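Skokstead Brick Builders — Minutes of the January Meeting

Print this page | E-mail this page

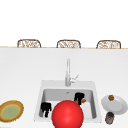 SKOKSTEAD, January — The meeting opened at 7:10 p.m. with Bernadette Baptiste in the chair. Minutes by Mavis Marchetti. Members present: 24.

Previous minutes. Accepted after one correction. The Pettigrew layout was described last time as "nearly finished." It has no track on the north side and was changed to read "in progress."

Train layout. The Pettigrew group reported that 900 more dark gray plates are needed for the roadbed. The chair asked how this squared with the 2000 plates bought last year. The group said many went into the hill. Several members doubted that a hill that size could hold them. Group to open up the hill and report back.

Mitance sorting machine. A member proposed buying a Mitance sorter out of club funds, on the strength of a video. The video shows it sorting red bricks from blue bricks. It was asked whether it can tell a 1x2 plate from a 1x2 tile, and the member did not know. Mavis Marchetti pointed out that the club has yet to sort the last donation by hand, so there is little to compare it with. No purchase. The member may write to the maker and ask for a trial.

Dammont show. The organizers at Dammont have again promised us "a prime spot." The chair reminded everyone that last year's prime spot was next to the loading door. Agreed to attend only if we get a floor plan in writing. Table request stays at the same size as before — members wanting more room should say what they plan to put on it.

Castle build rules. Long discussion on whether custom-printed shields should be allowed in the spring build. One side said everyone does it now. The other side asked who everyone was. Vote: 13 against, 9 for, two not voting. Shields stay out.

Missing parts. Box 113 (arches and slopes) is still missing. Two members each believe the other has it. Both to look again, including in the garage.

Any other business. A request to move the meeting start to 6:30 was put off, as we rarely manage seven.

Closed at 9:05 p.m.

Print this page | E-mail this page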